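Hello, and thank you for taking an interest in the Giteslow fridge set! These notes go along with the first release (Aug 31, 2018), and I've tried to write down everything I wished I had known when I started working with it.

## What you get

Giteslow is a collection of 600 episodes in which a person drives a full-size humanoid by remote control through small kitchen chores, mostly fetching things from a refrigerator and putting them back. The operator wears a pair of Atotum gloves and watches through a headset, and the robot's arms and fingers follow along. Aparecida Brito drove the greater part of them, and she is a good deal smoother than I am, so if you come across an episode that wanders a bit, it is very likely mine.

Each episode folder holds:

- `joints.csv` — arm, hand and waist positions, one row per tick
- `glove.csv` — the raw glove readings, before any smoothing
- `room.mp4` — the view from the fixed camera
- `note.txt` — whatever the operator felt like saying afterward (some are long!)
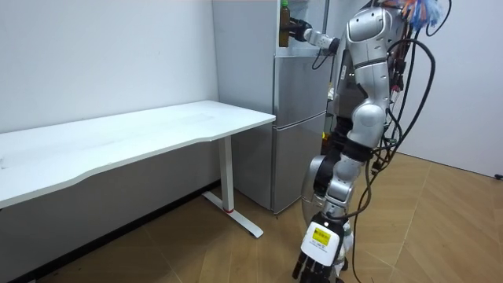 *Bottle task: right-to-left view of the room, with the glass bottle held upright by the upper door.*

## The tasks

There are 36 tasks, and the bottle ones are where I'd suggest you begin. Glass is slippery under a hard fingertip, and the operator has to settle on a grip before moving the arm, so you'll find a lot of useful hesitation in the glove data. Please don't trim those pauses out if you can help it. We did that in an early draft, and the policies we trained on it grabbed at everything much too fast.

The low reaches are a different kind of work. Bringing a hand down beside the desk takes the whole arm, and the shoulder readings matter far more there than the fingers do. Episode 134 is a nice slow one to look at first. 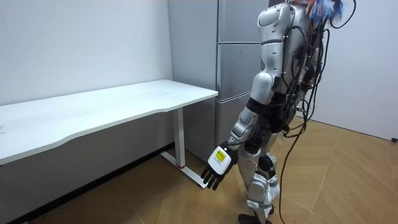 *Low reach: arm down, fingers toward the floor near the foot of the desk.*

## Known problems

- The clocks on the gloves and the robot drift apart over a long session. Run `align.py` before you compare the two.
- `note.txt` is missing from a few folders. Sorry about that — we forgot.
- Finger readings go flat at full curl, so treat the last bit of any tight grip with some care.

## Loading it

`python load.py --set giteslow --episode 134`

The loader needs the Willems reader, version 2 or later. If you would like to play an episode back in simulation, the Grakel scene files are in `sim/`, and they use the same joint names as the CSV files. Corrections are very welcome, and we hope to put out a second release in September with the clock fix already applied.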